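Clamness: simulated two-arm kitchen episodes for learning to open drawers
Data card and README, release 2

Maintained by Geetha Palaniappan and Soledad Ocampo. Written mostly by Geetha, corrected mostly by Soledad. Read the section called Known problems before you train anything and write to us.
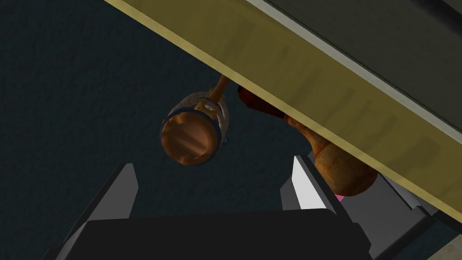
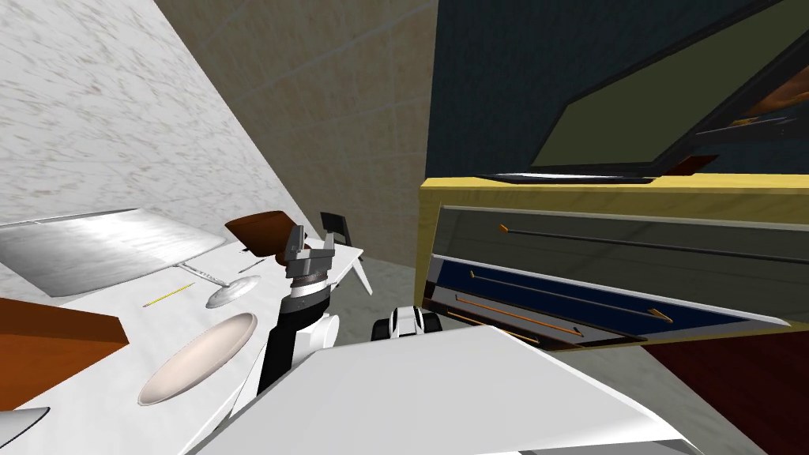
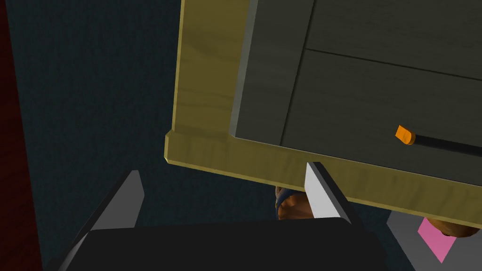
Renders from the simulated kitchen: first and third from a gripper's point of view, second a wider view with both arms.

Clamness Working Notes, issue 10, p. 2

What this is

A set of 1,554 simulated episodes in which a two-armed robot tries to open a drawer in a cabinet that sits near a dining table. All episodes come from Droka, our in-house simulator. No real cabinets were harmed. Several simulated ones ended up in positions that a carpenter would want to discuss.

The set was built to test one idea, called delayed commitment in the code and "dithering" in the office. A normal policy looks at the cameras, picks a grasp point on the handle, and goes. Ours keeps a short list of grasp points alive while the arm is moving and only settles on one when the gripper is close enough for its own camera to have an opinion. The question was whether the close-up view is good enough to overrule the wide one.

Short result: yes for long bar handles, no for anything that fills the gripper camera with a flat color. Details under Results.

What is in an episode

Each episode folder holds the camera streams, joint positions for both arms, gripper opening, the text instruction, and a file called verdict.txt. The verdict is success, fail, or shrug. Shrug means the drawer moved but less than the threshold. We tried to get rid of shrug and could not agree on which way to round it.

Cameras are one wide view and one view per gripper. The gripper views include the gripper's own fingers, which take up a fair share of the bottom of the picture. Please don't crop them out. Our first baseline did, and it lost track of how far apart its fingers were, with the results you would expect from anyone.

Textures are randomized. Walls, floors, furniture and drawer fronts draw from the same pool, so you will find marble, tile and speckled carpet stuff in places where a decorator would not put them. Small objects are scattered as distractors. Some of them look like fruit from one angle and like plumbing from another. The object names are in the scene file, and if you are going to argue about what something is, argue with that.

How it was collected

Nadège Pichon wrote the scripted expert, which produced 3,246 raw episodes over one April. We threw out the ones where physics blew up, the ones where the two arms started inside each other, and a long run where the instruction said "close" and the expert cheerfully opened. What remained is this release.

The starting pose of each arm is random within limits. The limits were set by Zewditu Moges after she watched the second arm spend an afternoon's worth of episodes pressed against the floor. In this release the second arm has no task of its own. It is there to get in the way of the wide camera, and it is good at its job.

Method in brief

1. The wide view proposes up to 10 grasp points.
2. The arm heads for their weighted average, which is often a point nobody would choose.
3. As the gripper view gets closer, each candidate is rescored.
4. When one candidate clearly leads, the policy commits and the rest are dropped.
5. If none leads before the arm runs out of room, it backs up once and tries again. Once only. We had it unlimited for a while and it developed a kind of pacing.

The baseline, Bastos, is the same network with steps 2 to 5 removed. It commits right away and is wrong with great confidence.

Results

On bar handles that contrast with the drawer front, delayed commitment beats Bastos in every room layout we held out. The gain is largest when the wide view is blocked by the other arm, which was the point.

On dark handles against dark drawer fronts, the gain shrinks but is still there. Usha Kurian found that the policy was leaning heavily on the colored end caps. If you change the caps to match the handle, expect a worse day.

When the gripper comes in under the bottom rail of a cabinet, the method is no better than the baseline and sometimes a little worse. The close view is mostly rail. The policy rescores its candidates, finds them all equally rail, and backs up. We report this in full in the results table and did not drop those episodes, though it was suggested.

Per-layout numbers are in results/table.csv. The column named final_final is the right one.

Known problems

Some episodes begin with a gripper view that shows no handle at all. These are kept on purpose. Filter on handle_visible if you want an easier life.

Shadows in gripper views are sharper than in any kitchen we have cooked in. Policies trained only on this set seem to treat a hard shadow line as an edge they can grab.

The instruction text was written by three people and spells "drawer" two ways. The tokenizer has not complained. We left it.

Nothing here has been tested on a real arm. The Mesine loader will export to a real-robot format, and that should not be read as encouragement.

Loading

Use the Mesine loader with the split name train, heldout_rooms or heldout_handles. Do not tune on heldout_handles. We can't stop you, but Soledad asks everyone about it.

Bug reports go in the tracker, with the episode ID and the verdict file attached. Reports that say only "the robot looks confused" will be closed as expected behavior.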